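Alfredo Tiongson does not like talking on the phone, so I drove out to meet him at the diner off the interchange near Verthorpe, where he eats eggs at four in the afternoon and calls it breakfast. He had his boots off under the table. I ordered pie and turned on the recorder, and he looked at it the way you'd look at a parking ticket.

"Thirty-one years," he said, before I had asked anything. "You were going to ask how long."

I was! Alfredo hauls flat-pack furniture and garden stuff for Trosarberg, mostly nights, mostly the same long stretch of motorway (he picked up the word overseas and won't give it back). He started on short routes in a box van that leaked at the driver's door. He moved to the big rigs when his first daughter was on the way, and he has been out in every kind of weather you can think of. Weather was what I'd come for. I wanted to know what goes through the head of a person who drives in rain for a living, because rain makes me grip the wheel like a railing.

"You hold it too tight," he said. I hadn't told him that part yet. "Everybody does. Then the car moves a little, you feel it double, you yank it back. Loosen your hands. Sit back. Turn the radio down if you have to."

He is full of this kind of thing, and it comes out sideways, in the middle of stories about something else. There was a long one about a load of patio chairs and a weigh station that I have cut, with regret. Somewhere inside it he explained that the worst rain is the first rain after a dry spell, when the oil comes up out of the road surface. A road that has been soaked all day bothers him less. Spray bothers him more than either one.

"Rain falls down, okay, you can see through that," he said. "Spray comes from the front and from the side. You pull up behind a truck like mine and you're driving in a car wash. So why do people do it? Why do they sit there? Go by me or drop back. I don't mind which."

I asked how far back. He put the salt shaker at one end of the table and the ketchup at the other, and then moved the ketchup onto the next table, where a family was trying to eat.

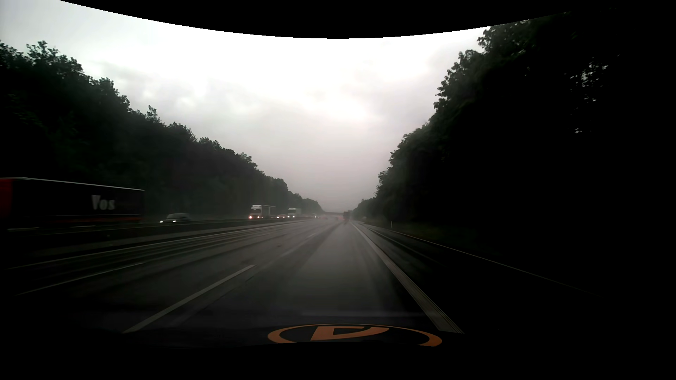 Consolacion Mercado thinks he is too easy on truck drivers. She told me over coffee the following week that plenty of them push on at the same speed wet or dry, that she'd been one of them when she drove for Caledia, and that the schedule was always the excuse. She'd like to see the delivery windows thrown out altogether on bad days. "Ask Alfredo what happens when he shows up late," she said. "He'll say nothing happens. Ask him again."

So I called him (he picked up on the ninth ring) and asked him, and he said nothing happens. I asked him again. There was a pause with a turn signal ticking in it, and then he told me he was parked, don't worry. Then he said that he had lost a bonus twice, and that one dispatcher, years ago, used to read the late list out loud in the break room. It still bugged him. He can recite most of the names.

"But I never once sped up for that man," he said. "Put that in."

Back at the diner he had been more cheerful on the subject of work. He likes mist, which surprised me. He likes a gray morning with trees on both sides and the road going off to nothing, as long as people have their lights on. That's his big complaint, the lights. Newer cars have daytime lights up front and nothing at all in back until the driver turns the switch, and half the drivers have no idea.

"They think they're lit up because the dashboard is lit up," he said. "Gray car, gray road, gray sky. I come up on a thing like that and I say words."

He changes his wiper blades every June whether they need it or not. He keeps a Beneš thermos behind the seat, dented all down one side, and two dry pairs of socks in a bread bag. He won't use cruise control in the wet. He thinks most people wait too long to buy tires and then buy the wrong ones, and he had a lot to say about that – I've got 18 minutes of tires on the recorder if anyone wants it.

When the check came he wouldn't let me pay for the eggs. He laced up his boots, looked out at my car across the lot, and asked when I'd last cleaned the inside of the windshield.

I said I couldn't remember.

"Vinegar and newspaper," he said. "Do it before you drive home."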